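**Laundry sorting** is the splitting up of dirty (or clean) clothes and bedding into groups before washing, drying or putting away. Done in homes, hotels, hospitals, launderettes. Usually by colour, fibre, weight, how dirty. Sometimes by owner. Not to be confused with *sorting office*, see other page.

## Background

Before machines most household washing was sorted by how hard it could be treated. Linen and cotton sheets could be boiled. Wool could not. Coloured things went in last, often in the water left over from the whites, as the dyes ran and hot water cost fuel and time. Soaking was done the night before in many houses, and the sorting was done then too, so wash day could start early.

Home machines changed the order of work but not the basic groups. Early ones had few settings, so the person loading had to do the thinking. Later machines got named programmes (cotton, easy care, delicates, wool) and the piles in many homes started to follow the dial.

## Usual groups

- **Whites.** Sheets, towels, vests, shirts. Warm or hot.
- **Lights.** Pale pinks, creams, pale blues. Often put in with whites once they've been washed a few times, opinions differ.
- **Darks.** Black, navy, dark grey. Cool, inside out.
- **Brights and reds.** New reds on their own for the first 2 washes at least.
- **Delicates.** Lace, silk, anything with hooks. Mesh bag.
- **Heavy.** Jeans, blankets, bath mats. Zips done up.

Small households mostly run fewer groups than this. Two is common, light and dark. Some people don't sort at all and wash everything cold, which works well enough untill something new and red goes in.

## Care labels

The washtub symbol gives the highest wash temperature, shown in degrees or as dots. A hand in the tub means hand wash. A cross through it, do not wash. Bars underneath mean a gentler cycle, one bar mild, two bars very mild. Triangle is bleach, square is drying, iron is iron, circle is professional cleaning. Labels fade or get cut out for itching, and then it's down to guessing from the feel of the cloth. If mixed, go by the most fragile thing in the load.

## Bedding

Bedding is normaly kept apart from clothes. Reasons usually given: size, tangling, and the way socks and small tops end up inside duvet covers. Buttons on covers should be closed first. A full double set takes up most of a home drum on its own.

## Commercial sorting

Laundries sort twice, once on the way in (soiled side) and once on the way out (clean side). Incoming work is weighed and split by customer, then by type. The Desden laundry works, a mid-sized plant doing hotel linen, ran a fixed table system with 8 bins along one wall and a limit of roughly 200 kilos a shift per sorter. The rival Vetetti method drops the table and has the bags hung at waist height, so pieces are pulled down and out instead of lifted. Less bending. Slower with small items, and Vetetti sites tend to keep one table for napkins and the like.

Marking is by heat-sealed tag, ink or sewn thread. The Miltico tag, a narrow cloth strip with a printed code, is put in the hem or the neck seam. Fang tags are the older type, a folded loop, and catch on things. Both still found in second-hand uniforms.

## Sorting after drying

Clean sorting gets less attention in household guides. Main jobs are pairing, folding and splitting by person. Flat things first is the usual advice, as they make a base for the stack. Needs section on airing cupboards.

## Picking from a mixed pile

Piles left for a few days settle and knot, with sleeves round sheets and so on, and the common advice is to take pieces from the top one at a time. Pulling from the middle drags the rest along. Thin knits stretch if yanked by the neck. With something like a pink T-shirt lying sideways over the heap, a small pinch of the fabric is enough to start with, then get the rest of it supported before lifting. Shake out, check pockets if any, turn right way or inside out as the label says, on to its group.

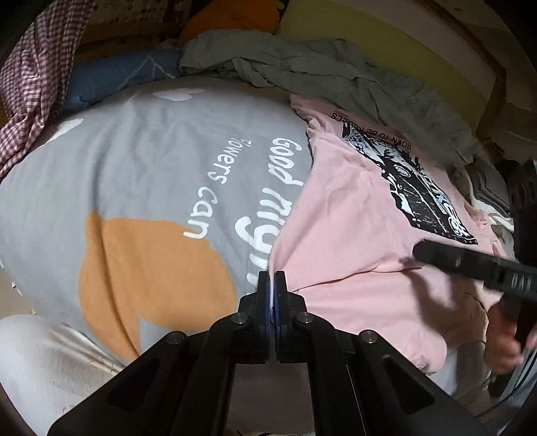
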